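# Promel: a collection of obituaries and life stories

Version 4 is out, and it's the one I've been hoping to share for ages! Promel is a set of 883 obituaries and short life stories, gathered with permission from families and from the small local papers that first printed them, then tidied into plain text so that people can read them, search them and learn from them.
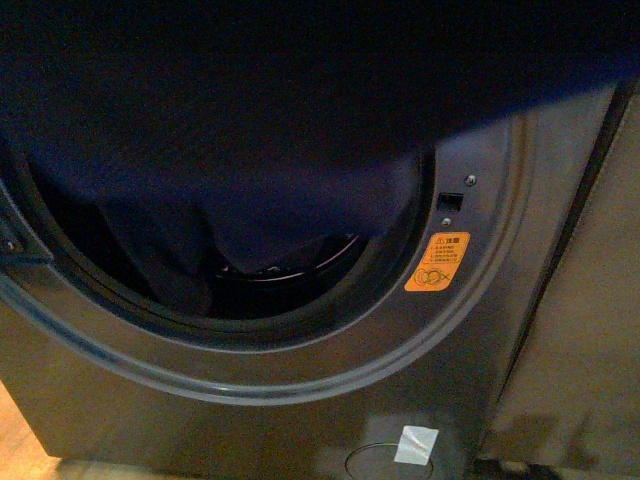 I started it while tracing my own relatives through old cuttings, and I got completely hooked on how these notices are put together. There's a whole craft in them. One writer gives half a page to a man's years on the ferries and four words to his schooling; another lists every dog. If you work on family history, local history or the way people write about the dead, I think you'll love spending time in here.

## What's inside

Each notice is one text file in `notices/`, with a matching line in `index.csv`. The columns are:

| Column | Meaning |
|---|---|
| `id` | Short code, never reused |
| `place` | Main place named in the notice |
| `printed` | Year of printing, blank if unknown |
| `source` | `paper`, `family` or `service_sheet` |
| `kin` | Relationship words found in the text |
| `work` | Jobs and trades, as written |
| `checked` | `y` if a second reader has been through it |

Most of the notices come from three places: Drarkell, Aasen and Brindano. Drarkell is by far the best covered (its paper kept wonderful bound volumes, with an index!). Aasen is patchy before the paper changed hands, and Brindano is mostly service sheets, so the texts there run shorter and lean towards hymns and thanks.

## Names

Full names of the person who died are kept, as they were printed. Names of anyone who may still be living are replaced with a relationship tag, so you'll see lines such as:

```
She leaves two daughters, [DAUGHTER_1] and [DAUGHTER_2],
and a brother, [BROTHER_1], of Aasen.
```

Tags are numbered in the order they appear in that notice. They don't carry over between files, even where two notices clearly come from the same family. I know that's frustrating for tree builders. If you think you've found a link to your own family, write through the issues page and I'll happily check the printed copy for you.

## How the texts were made

Cuttings were typed by hand or scanned and then corrected line by line. Odd spellings stay in. So do missing commas, double spaces after full stops and one glorious run-on sentence in `D-0417` that covers a wedding, two moves and the building of a chapel. Only three things were changed:

- words broken across two columns have been joined
- house numbers and phone numbers have been taken out
- living people's names have been tagged, as above

Where a word couldn't be read, it's marked `[?]`. Please don't fill these in by guesswork. If you have the original, send me the wording and the page.

## Good uses

It's lovely for teaching. A class can take a dozen notices from one place and work out who did what, who moved away and which words for family were common. It's also handy for testing tools that pick out dates, places and relationships, which get wonderfully tangled once stepfathers and second marriages come in. "His dad's sister's husband" is a real phrase from the Drarkell set and it has beaten every tool I've tried.

Please don't use it to contact relatives, to sell anything to them, or to make up notices for real people.

## Known gaps

- Women's jobs are under-recorded, above all in the older Aasen notices. A blank in `work` means the notice didn't mention a job.
- Children who died young rarely got a notice of their own.
- 17 files have no place at all. They came in one envelope with no covering note.
- `kin` was filled in by a script and then checked, but "adopted" and "fostered" were mixed up in early versions. Version 4 fixes every case I know of.

## Changes in version 4

Updated 2026-09-25.

- Added 11 service sheets from Brindano
- Split `source` into three values (it used to be just yes or no for "printed")
- Put right the accents in the Aasen place names, at last
- Withdrew one notice at the family's request; its `id` has been retired

The previous release was in March. If you built something on that one, the only thing likely to break is the `source` column.

## Adding a notice

Yes please! Copy `template.txt`, fill in what you can and open a pull request, or attach the text to an issue if pull requests aren't your thing. Say who gave permission and keep the wording exactly as printed. Photographs of cuttings are welcome for checking, but they won't be published with the text.

A family can ask for a notice to be changed or withdrawn at any time, with no need to give a reason. Use the `removal` label and it goes to the top of the pile.

## Licence

The index and the notes are free to reuse with credit to Promel. The notices themselves belong to the families and papers that supplied them, and are shared for study and teaching. The full terms are in `LICENCE.txt`.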